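# Planner update ready for the tabletop arms at Jeltberg

*13 January 2019*

The software group at Jeltberg has put out a new version of Plonine, the motion planner it has been looking after with such patience for the past few years, and those of us who use it daily are very pleased to have it.

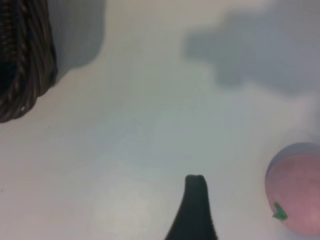

## What has changed

The biggest piece of work has gone into how the planner copes with shadows on pale tables. A dark woven basket throws a soft grey patch beside it, the arm throws a much bigger one of its own, and the old version was inclined to treat both as things it had to steer round. It would take a long, careful path over perfectly clear white tabletop, and anyone watching would be left wondering what on earth it was worried about.

Plonine now compares what the wrist camera sees with where the arm knows itself to be, and works out which dark areas ought to move when the arm moves. Those are left out of the obstacle map. In the group's own trials, a set of 95 reaches towards play fruit and other small objects, the old version made 71 without a needless detour and the new one made all but 2. (Both of those were near the far edge of the table, where the lighting is a little uneven, and they are being looked into.)

There is also a kinder way of setting the approach height. It used to be buried in a settings file that had to be edited by hand, and now it sits on the first page of the Rocha control panel, next to the speed limit — a small thing, perhaps, but it has been on the wish list for a very long time and we are delighted to see it crossed off at last.

## Getting hold of it

The new version is on the shared server and will run on all 6 arms. Please update the Rocha panel before the planner, as the older panel will start up happily enough and then refuse to show any planned paths. Saved tasks carry over as they are, although anything recorded with a Zututel camera profile will need its calibration run again.

Slow-motion mode is still missing its pause button, we are sorry to say. It should come back with the next release in April, along with a tidier log viewer. In the meantime, odd behaviour is best reported through the usual form, with the log file attached and a few words on how the table was lit.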